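The Grasso Trick

Faith Mrema had the result at ten past six in the evening, and she ran down two flights of stairs with it because the elevator was slow and she couldn't stand still.

"Seventy-five!" she said, before she was properly through the door.

Oda Blomqvist looked up from the bench. "Seventy-five what? Percent?"

"Percent. Out of the whole set. All 133 parts, every one of them new to it, and it gets three quarters of them into the holder on the first go. Last month we were at 14, Oda. Fourteen!"

Oda put down her sandwich. She was the one who had built the Furkent rig, every bracket of it, and she had spent most of February lying under it with a flashlight in her teeth. She had been promised a good number so many times that she had stopped asking for one.

"Show me the log," she said.

They went through it together on Faith's laptop, heads nearly touching. It was all there, line after line, and it was beautiful (Faith kept saying so, and Oda kept telling her to scroll slower). The long parts went in. The thin ones went in. Even the awful stubby ones with the chamfer on the wrong side went in, most of them, and those had beaten every version of Omeo they had ever trained.

"And this is Mojtaba's idea," Oda said. "The thing he wrote on the back of the lunch menu."

"The Grasso trick, yes!"

It was called that after the café on the corner, where Mojtaba Golestani had been waiting for his soup and watching a man at the next table try to screw the lid on a jar without looking at it. The man was talking to his daughter the whole time. He got the lid on crooked, felt it bind, backed it off a quarter turn, and went in again, and he never stopped talking. Mojtaba had let his soup go cold. Everybody in the lab had been trying to teach the arm to go in straight, and they had thrown away every run where it didn't. Why throw them away? The crooked ones were where the man had learned to back off.

So they had stopped cleaning the data. They kept the misses, the scrapes, the runs where the part jammed at the rim and the person steering had muttered something and wiggled it loose. They kept the wiggle most of all. Then they trained Omeo on the whole untidy heap of it, wrist view only, and let it run over the weekend.

"I want to see what it sees," said Oda. "Never mind the score. Put the wrist view up."

Faith opened the viewer and picked a moment from one of the runs. They both leaned in.
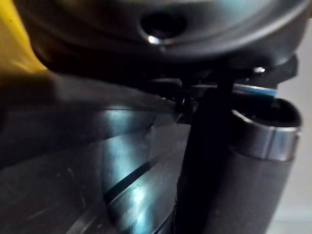 Why keep the failed tries in the training data at all?

Because a robot that has only been shown perfect runs has no idea what to do once it is a little bit off. The failed tries show it what being off looks like, and what a person did next to get out of it.

Faith had typed those lines herself, for the page they were writing to go with the paper, and she read them out loud now to hear how they sounded. Oda chewed and thought it over.

"It's good," she said. "Fulvio will want it longer."

"Fulvio wants everything longer."

"He'll want to know what happens without the wiggles."

"I ran that too! That's the best bit." Faith pulled up the second table, so fast that she closed it by accident and had to find it again. "Same number of runs, same training time, everything the same, but I took out the part after each jam. Only the recovery. Look where it lands."

Oda looked. She looked for quite a long time, and then she laughed, a big surprised bark of a laugh that Faith had never heard from her before.

"It goes right back down."

"Right back down! So it's the recoveries doing it. It isn't only that we gave it more to chew on. I did it with 2 different seeds and it dropped both times."

"Do a few more seeds."

"They're running now. They'll be done by morning."

Oda got up and walked over to the rig. She laid her palm flat on the housing, the way you would with a horse, and stood there a moment. Then she turned the key.

"What are you doing?" asked Faith.

"I've got a part in my coat," said Oda. "A bushing off my bike. It's filthy and it's bent and it isn't in anybody's set."

"Oda, it's never going to..."

"Then it'll jam," said Oda, digging in her pocket, "and I'd like to watch it jam. Load the new weights."

Faith sat down and loaded them. Her hands were shaking a little. Upstairs somebody was calling her name, probably Mojtaba, who still hadn't heard, and she shouted at the ceiling for him to come down, come down right now, and bring Fulvio.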